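August, workshop notebook, mid-morning, second coffee

Picking up where I left off on the gray cloth. For anyone reading over my shoulder (hi Huệ), the job is still the Follovell covers, the ones for the play corner benches, and I still haven't cut a single one of them. I know, I know. But I spent the morning just handling the stuff, folding it and pushing things into it and letting it slump over the edge of the bench, and I feel like I understand it a lot better than I did from the swatch card!

So, the cloth. The Cao roll is the one I've been working from, and it has a mind of its own. It doesn't crease so much as roll over on itself, and if you leave a fold alone it slowly relaxes into a big soft curve. Lovely for a bench cover. Less lovely when you're trying to get a straight chalk line on it, which took me 3 tries before I gave up and taped the selvage down to the table. Tape holds fine, by the way, the blue stuff, and it peels off without leaving gunk. The green tape leaves gunk. Do not use the green tape. I've moved it to the paint shelf.

Color is going to be a conversation. On the swatch card it read as a plain mid gray and I'd have sworn to that, but lay out a big piece near the window and it goes from almost charcoal to a silvery blue depending on which way it's facing. Same piece, same roll! I took a length out into the hallway and it went flat and dull, then back by the window and it was practically pretty again. I think we need to make sure every panel gets cut in the same direction or the benches are going to look like we ran out of one gray and started another. Arrows on the back of every piece, in chalk, before it leaves the table. I'm writing that here so I can't pretend later that I didn't think of it.

Next thing was the dent business. Huệ was worried (and she was right to be) that anything with weight left sitting on a padded seat would leave the cover looking tired, all puddled and baggy. So I put a piece down with a fair bit of slack in it and tried it with whatever was lying around: the tape measure, a mug, the yellow block, my elbow. The mug is hopeless for this because it's narrow and heavy and the cloth just wraps up around it. The block is much better, it's got those rounded corners, so you get a nice gentle dip.

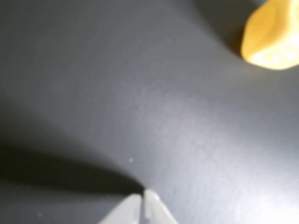
I went through that routine with the slack at different amounts, and the version I like best is the one with a little bit of give, enough for a hand to slide under. Pulled drum tight, the cloth looks smart for a minute and then every corner seam starts complaining. I could hear one of the test stitches tick when I leaned on it. Too loose and you're back to puddles, and small kids will grab a handful of it and pull, I would have at that age.

Seams, then. I ran a few scraps through the old machine with the thread we already had and the bottom tension was all over the place, little loops everywhere, ugh. Changed the needle, cleaned out a frankly disgusting amount of lint, ran it again, loops gone. I'm going with a seam allowance of 5/8 on the long sides. Huệ wants a topstitch as well and I've been arguing against it because I'm lazy, but I did a sample with and a sample without and hers looks better. Fine. Topstitch it is.

Needle note: the 80 was too fine for four layers and it bent at the corner fold. I went up a size and had no trouble, so the 80s go back in the drawer for the lining only. If somebody is placing an order with Voton this week could you add a pack of the heavier ones? We're going to get through them.

Zippers. Haven't opened the bag yet. I have a bad feeling that they're the short ones left over from the Cakcombe cushions, in which case I'll have to do the opening along the back edge and stop shy of the corners. Not the end of the world, only fiddly. Check this before cutting the back panels!!

Had Huệ in after lunch to look at the samples. She sat on the padded one (very scientific), got up, looked at it, sat down again. She likes the slack where I have it. She doesn't like the corner, says it looks like a badly wrapped sandwich, and she wants me to try it with a box pleat. I grumbled and then drew it out on the back of an envelope, and I have to admit it might use less cloth too. Envelope is tucked in the back of this notebook, please don't recycle it.

Total to make is 7 covers, all one size except the one by the radiator which has a notch out of the side. I measured the notch twice and got different answers, so I need to go back over there with a stiff ruler and do it on my knees like a grown-up.

For tomorrow: box pleat corner in scrap, open the zipper bag, notch, and find where the good shears went. I've been cutting samples with the paper scissors and it shows. If you have the shears, I'm not mad, just put them back on the hook.

Later, before locking up. Did a quick pleat in scrap after all. Folded the wrong way first time so it's inside out, but the shape is right and it lies flat at the bottom edge. Pinned it to the board by the door.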